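Robot club notebook
February 12, 2019

Present: me, Dalibor Brabec, the two second years from Vlček's group.

Carried on with the fruit sorting task for the Pritar student round. Rules as they stand: both fruits start on the table, both have to end on the plate, one hand each, no dropping. 900 seconds for the full set of runs, so speed is not our worry at the moment.

Changed since January:
- Right hand closing force down to 48 in the config. The old value of 200 was fine for the foam blocks but I don't want it on real fruit.
- Thumb offset now saved with the arm pose. Dalibor wrote the loader. It still needs a check for a missing file.
- Logs go in the Jovton folder, one per run. Last one tonight is run 1247 (the counter was never reset after the autumn, leave it alone).

The apple goes to the right hand and the pear to the left. The apple is the easier of the two, as the fingers can wrap round it from nearly any side. The pear is narrow at the top and the left hand has to come in low, at the fat part, with the fingers open until the last moment. We talked about laying it on its side but the rules say upright.

To do:
- Left approach height, try it lower in small steps
- Ask Celetti about spare fingertip pads
- Tidy the cable by the right wrist - a shorter loop or a clip
- Write up the release step, Dalibor has the notes 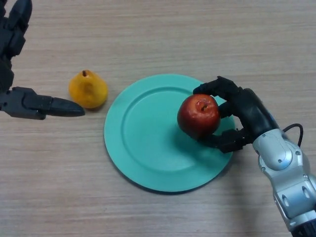

Next session we start with the left hand only and leave the right arm parked. Whoever is in first, please load the saved pose before switching the motors on.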